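Notebook, Istton bench room, May
Table top: finish trial, second attempt

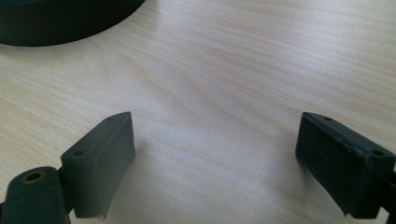
Where things stand

Birch-looking top, pale, came to us from Barkville with the paperwork missing and a note saying "veneer, be gentle". Ville read the note after he had got the sander out. He put the sander back. I am recording this as a success.

The grain goes diagonally, in long lazy waves, and bunches up towards one corner. There is a darker arch near the middle which Encarnación likes and which I had down as a stain for most of the morning. It isn't a stain. I have rubbed it with everything we own. It is the wood, and I owe the wood an apology.

Colour is uneven too, pinkish in places and greyer in others. Raili says that is what pale veneer does and I should stop squinting at it. Brayden says it is the lights. Both of them then went to lunch.

What we did

Wiped down with a barely damp cloth, then a dry one. Left it alone until 2, which was the hardest step.

Hand-rubbed with 200 grit along the grain. "Along the grain" is a fine instruction for people whose grain goes in a line. Ours wanders off and comes back, so I followed it as best I could and went very lightly over the arch. Five minutes of this and my elbow had opinions. The veneer is thin enough that I stopped well before I felt I had done anything, and I would advise the next person to do the same.

Dust off with the soft brush. The good soft brush is in Aino's drawer. The other soft brush is what we use for the glue shelf and must not come near this, whatever it says on the handle.

First coat of the Rautiainen wax oil, thin, worked in with a lint-free rag. Second rag to take off the surplus. Forty minutes between the two, by the wall clock, which is slow, so call it forty wall-clock minutes and don't compare with last month's entries.

Observations

Smells of oranges and old rope. Not unpleasant. Encarnación opened the window anyway.

From the door the finish looks even. From the stool you catch a big soft shine across the middle and over to the right, and everything under it looks washed out, so don't judge the colour from there. I did, and wrote half a page about bleaching before moving my head. Half page now crossed out. Please don't read it.

The warm tint didn't get any warmer with the oil, to my eye. Raili thinks it did. We have no before sample to settle it with, and that one is my fault. I had a perfectly good offcut and used it to prop the window.

Complaints

Somebody's mug left a ring on the first attempt. I am not naming the mug. It says Drunerlow on it and its owner knows where the coasters live.

The top is not a shelf. Round things in particular: lids, tape, tins, anything with a rim. They get slid, not lifted, and a rim dragged over fresh oil leaves a lovely curve that I then have to explain to people. Lift, please.

To do

Second coat, same rag method, new rag.
Cut another offcut and write DO NOT USE FOR WINDOW on it.
Ask Barkville again what the veneer is. Last time they answered a different question at length.
Underside: still not started. Brayden maintains that no one looks at an underside. Brayden has not met our customers.
Reset the wall clock, or all agree to live by it.

Ville is asking if he can have the sander back out for the legs. Legs are solid, so yes. Outside, though, and with the door shut.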